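**How do you store a headset with a long fixed cable?**

**skolier_desk**
My kid has a USB headset and the cord doesn't detach. Right now it gets wrapped around the headband and shoved in a drawer. Two of them have gone crackly in one ear already. What do you all do?

**Ploltero50**
Stop wrapping it around the headband. That puts a tight bend right where the cord goes into the ear cup, and that's where mine failed. Loose coil, one velcro tie, done.

**J. Odera**
I look after 168 headsets for a language lab and I disagree a bit. A coil with one tie still comes apart in a drawer. We fold the cord back and forth and put it in a cloth bag with the headset on top – plug in last so you find it first.

**Ploltero50**
Folding puts creases in it. I wouldn't.

**J. Odera**
Only if you press it flat. Ours are loose folds, no crease.

**himex_hal**
Either works. The real trouble is starting while the cord is still in a knot around the ear cups. Lay it all out on something flat and free the cord from the headset before you coil anything.

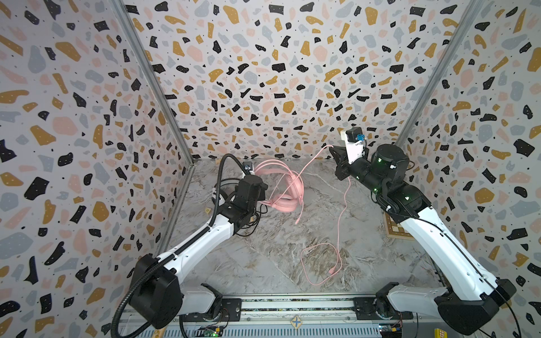

*Photo credit: Josphat Odera*

Same kind of thing as yours, OP? Pink padded cups, cord looped in with the headband, USB plug on the end. I'd start from the plug and work back toward the headset.

**skolier_desk**
Close, ours is gray. Starting from the plug makes sense, I've been pulling from the headset side.

**Ploltero50**
Plug end, yes. Still say coil.

**skolier_desk**
Going to try the coil first, I have a pack of ties here. If it comes apart in the drawer I'll get a bag.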